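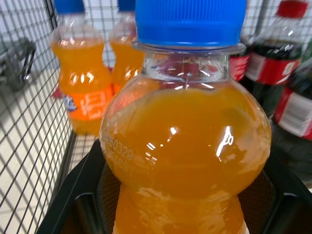
3.2 Color and expected sweetness

Figure 2. Bright orange soda in a clear plastic bottle with a blue screw cap.

Few cues reach a shopper faster than color, and it was the part of this study we most looked forward to running. People start to form a view of a drink well before the first sip, and orange is a wonderful case to work with: it brings to mind fruit, sugar and fizz all at once (Figure 2).

We asked 700 residents of Skirkow to rate how sweet they expected a set of drinks to be, using a scale printed on a card. The drinks were mixed for us by Kivi, a small bottling workshop, in 3 shades from pale to deep orange. The sugar content was the same in every shade. Each person then tasted a small cup and rated it again.

The first ratings rose with every step in depth of color, and they did so in all age groups – a cleaner pattern than we had dared to hope for! The second ratings were closer together, but the order held. Deep orange was still judged the sweetest by nearly 25 percent more tasters than pale orange.

What excites us most is how long the effect lasted. Tasters who came back in January gave much the same answers, even those who had guessed the purpose of the test. The earlier Fusinley survey found a similar carryover with red drinks, though it used opaque cups and asked about flavor strength. We return to the cup material in Section 4, together with the ratings for the unflavored samples.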